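Tidden planning and control software: working meeting
Minutes, August 3, 2022

Present: Imelda Castillo (chair), Živko Dumitrescu (minutes), planning group, perception group, one person from Ikano by phone for items 3 and 4.

1. Minutes of the previous meeting

Accepted with one correction. Under the item on logging, "dropped" should read "delayed". The messages did arrive, out of order.

2. Planner: shared workspace between the two arms

Živko reported on the change from a fixed dividing plane to a reservation scheme. Under the old arrangement each arm was confined to its own half of the table and anything near the middle was reachable by one arm only, decided at load time. The new scheme lets either arm request a swept volume for the length of one motion segment. The request is granted if it does not intersect a volume already held. Volumes are released when the segment reports complete or when it is aborted.

Two problems were raised.

The first is release after abort. If the controller aborts between segments the release message is never sent and the volume stays held until restart. Živko has a fix on a branch which ties the release to the controller state instead of the segment callback. To be reviewed before merging.

The second is the padding around the grippers. It is applied to the bounding cylinder of the wrist and gripper together, so an arm coming straight down beside an object reserves a good deal of table it does not need. In the simulated tabletop, with the blocks grouped on both sides of the mug, requests from the second arm were refused when there was in fact clearance. Perception asked whether the padding could be set per link. It can, but the configuration format would have to change and Bañez reads the same file. Agreed to try per-link values in a local override first.

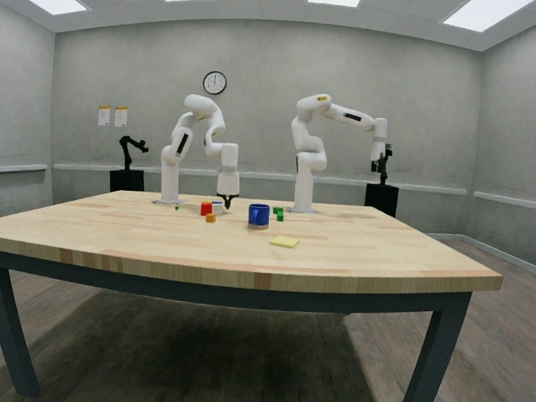 Imelda asked for the refusal rate to be recorded separately from planning failures. At present both come back as "no path" and the figures in last month's summary cannot be separated after the event. Živko to add a return code.

A run of 200 randomised layouts will be used as the comparison set for the old and new schemes. Seeds to be stored with the results. The same seeds must be used for both.

3. Perception: pose estimates for small blocks

The estimator in Fadance is tuned for larger objects. Errors in yaw on cubes are mostly symmetry errors and harmless to a parallel grasp, but the scoring script counts them as misses. The script should reduce the error modulo the object's symmetry before applying the threshold. No objection.

Blocks standing close together are sometimes merged into one segment. Colour separates most of them. It does not help where the neighbours are the same colour, and the depth edge is weak at the current render resolution. Raising the resolution slows each cycle by roughly 14 per cent. Ikano asked that the default be left alone and the higher setting made a launch option. Agreed.

There was some discussion of flat objects. The height filter removes everything within a small margin of the table surface, and thin items go with it. The margin was set to hide noise from the real sensor and has no purpose in simulation. It will become a parameter. Default unchanged.

4. Controller interface

Ikano reported that the trajectory interface now rejects any trajectory whose first point differs from the measured joint state by more than the tolerance. This is intended. The planner has been sending the state it had when planning began, which is stale if the other arm held the reservation for any time. Živko will re-read the joint state at grant and re-time the first segment. If the difference is above tolerance at that point the plan is discarded and requested again.

Imelda asked what happens if this repeats. At present it would loop without limit. A retry limit of 2 was agreed, after which the task is returned to the scheduler as blocked.

5. Tooling

The scene files are still edited by hand. A validation step will be added to the build to catch duplicate object names and objects that start in collision. Castillo noted that the second of these has cost more time than any fault in the planner this quarter.

Replay of logged runs works again after the message format change. Logs recorded before the change will not be converted.

6. Actions

Dumitrescu: abort release fix, ready for review.
Dumitrescu: separate return code for refused reservations.
Dumitrescu: re-read of joint state at grant, with retry limit.
Planning group: per-link padding in local override, then the comparison run.
Perception group: symmetry correction in the scoring script; height margin as a parameter; resolution as a launch option.
Castillo: raise the configuration format with Bañez.
Scene file validation: owner to be decided.

7. Any other business

The Fadance licence server will move later in August. Addresses to be circulated.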